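Start Wohnen Spielen Küche Magazin Abo

Aufräumen mit Klötzen

Von Hortensia Quispe

Ich habe 17 Jahre lang Bauklötze in eine Holzkiste geworfen, Deckel drauf, fertig. Dann zog ich nach Drornodstead und hatte plötzlich nur noch einen Tisch für alles — zum Essen, Arbeiten und Spielen. Meine Freundin Lucero Muñoz lachte mich aus und brachte beim nächsten Besuch einen Eimer mit!

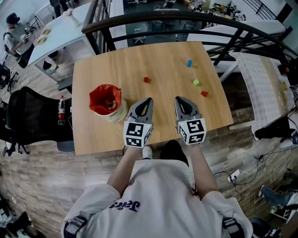 Bauklötze wollen Platz, das habe ich inzwischen begriffen. Liegen sie dicht an dicht, baut bei uns kein Kind etwas, dann wird nur gewühlt (und zwar laut). Vier Stück auf einer hellen Tischplatte, ein blauer Zylinder, zwei rote Würfel und ein hellgrüner, und schon sieht man jede Farbe für sich. Links ein runder Behälter mit einer rotorangen Tüte drin, den Rand schön umgeschlagen, so mag ich das. Bei mir kommt da alles hinein, was nicht zum Spiel gehört, Papierchen, Krümel, Bonbonreste.

Unsere Klötze sind übrigens von Hudec, gekauft auf dem Flohmarkt in Trisley für fünf Euro. Zwei fehlen seit September, ich vermute sie unterm Sofa.

Kontakt | Impressum | © Magazin Faro | Nach oben

Diese Website verwendet Cookies. Einstellungen Akzeptieren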